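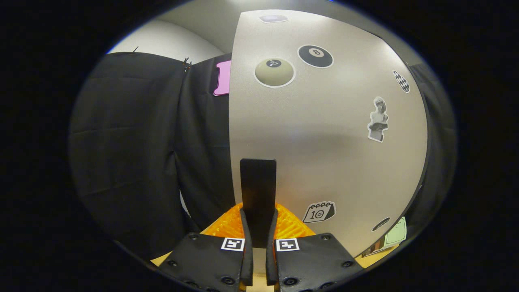

Horwood Ice Hockey Club is an amateur ice hockey club from the town of Horwood. The club plays its home matches at the Ovomell Rink and takes part in the Fleditmont League, in which it has competed in every season of the league except two. The colours of the club are dark green and white. Its supporters usually call the team "the Greens", although this name has never been used officially.

Horwood is best known for its long rivalry with Rivas, the club of the neighbouring valley, and for a style of play that depends more on patient defending than on high scoring. 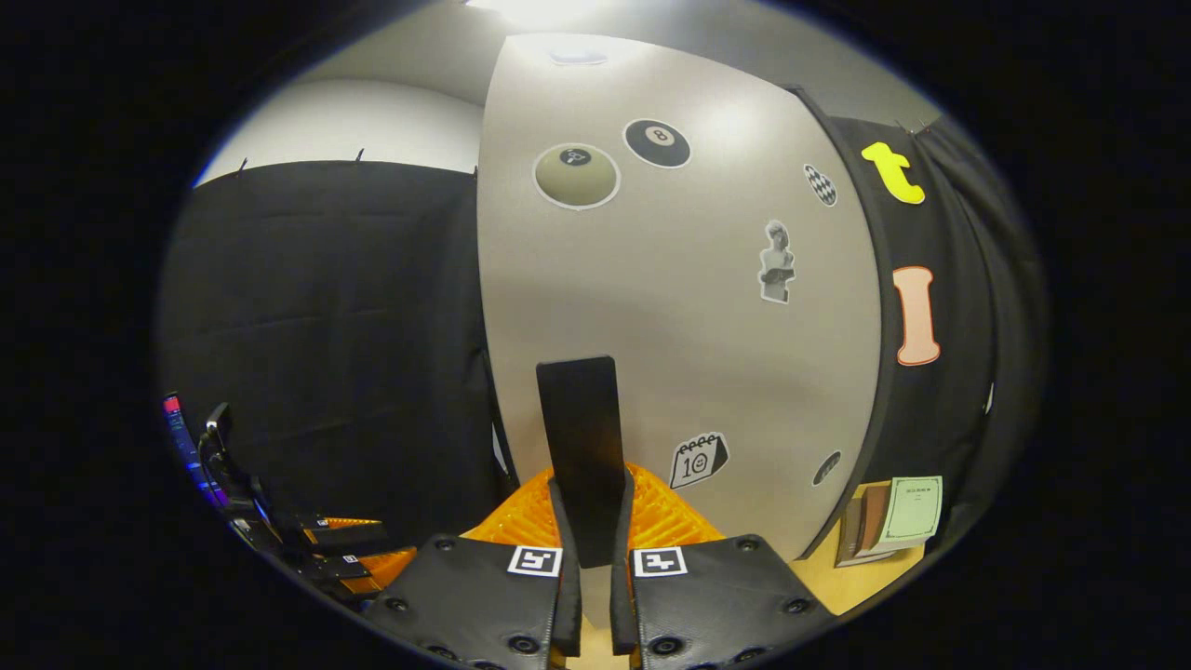 Gunther Hollmann
Contributing editor, winter sports

Origins

Organised hockey in Horwood began on a flooded meadow behind the old grain store. The first players were mostly railway workers and pupils of the upper school, and they had no fixed team. Whoever arrived first was given a stick. Matches were played only when the ice was thick enough, and in mild winters there was no hockey at all.

The club was founded in November, after a meeting in the station restaurant. The minutes of that meeting are kept in the town archive. They are short and concern mainly the price of the jerseys and the question whether players under sixteen should pay the full membership fee. It was decided that they should pay half, and this rule is still in force.

For its first years the club played friendly matches only. The opponents came from towns which could be reached by train and back in one day. Results from this period are incomplete, and the local newspaper often printed the score without the names of the scorers.

The Ovomell Rink

The Ovomell Rink was opened as an open-air rink with artificial ice. It received a roof some years later, after a season in which several home matches had to be stopped because of snow on the playing surface. The rink has 3768 places for spectators, most of them standing. The long side opposite the players' benches is the cheapest part and is also the loudest.

The ice surface is slightly shorter than those of most other rinks in the league. Visiting teams have sometimes complained about this, but the league has always accepted the rink under its rules. Former players of Horwood have said that the short neutral zone helped them, as a defender could reach the blue line with a few strides and close the way to an attacking player.

The changing rooms were rebuilt together with the ice plant. During this work the team played half of its home matches in Rivas, an arrangement which was unpopular with supporters of both clubs. The average attendance at these matches was 300, the lowest in the history of the club.

League history

Horwood joined the Fleditmont League as one of its founding members. In its first season the team finished last, with only one win, against Rivas. It remained in the lower half of the table for a long time and withdrew for two seasons when it could not find enough goalkeepers. The club used this break to build up a junior section, and nearly all players of the later successful team came from it.

The first league title was won after a season in which Horwood conceded 61 goals, fewer than any other team. The attack was one of the weakest among the leading clubs, and many matches ended with a difference of one goal. The title was decided on the last matchday, when Horwood drew at home and Rivas lost away. The players learned of the other result only when it was read out over the loudspeaker, some minutes after they had left the ice.

A second title followed two seasons later. After that the team grew older, several regular players retired in the same summer, and Horwood fell back to the middle of the table. It has reached the play-offs several times since then but has not played in another final.

Rivalry with Rivas

Matches between Horwood and Rivas are called the "valley matches". They are played four times in each regular season, twice at each rink. The winner of the last of these matches receives a copper milk can, which was given by a dairy farmer with one son in each team. If the match ends in a draw, the can stays with the club that already has it.

The rivalry is strong but has mostly been friendly. Many players have changed from one club to the other, and the two junior sections share a bus to distant tournaments. The most serious incident was a fight after the end of a play-off match, for which both clubs received a fine and three players of each side were suspended. Since then the teams leave the ice by different doors.

Style of play

Horwood teams have traditionally used a careful system with one forechecking forward and four players waiting in the neutral zone. It was introduced by a coach who had been a defender himself, and it was kept by his successors with small changes only. Critics from other towns have called it slow. In Horwood it is taught already to the youngest age groups, who practise skating backwards in every training session before they are allowed to shoot at the goal.

The power play has often been the weak side of the team. The penalty killing, on the other hand, is usually among the best in the league. Blocked shots are counted by the club's own statistician and published in the match programme, a custom that the other clubs of the league have not taken over.

Junior and women's teams

The junior section has teams in all age groups. Training for beginners takes place in the early morning, before the public skating, and equipment can be borrowed for the first winter. The section also organises a tournament at the end of each season, which is played across the width of the ice on small goals.

The women's team was formed by players who had grown too old for the mixed junior teams. At first it played only against school and university sides. It later entered the women's division of the Fleditmont League, where its best result is a second place. Its home matches are played directly after those of the men, and the same ticket is valid for both.

Club customs

The number 40 is not given to any player. It was worn by a goalkeeper who played for the club during his whole career and later drove the ice resurfacing machine at the Ovomell Rink. His jersey hangs in the entrance hall beside the ticket window.

Before the first home match of a season the youngest junior player carries the puck to the centre spot. After a win, the team skates one slow round along the boards, always in the direction opposite to the public skating.

See also: Fleditmont League; Ovomell Rink; Rivas Ice Hockey Club

Last revised: June 30, 2019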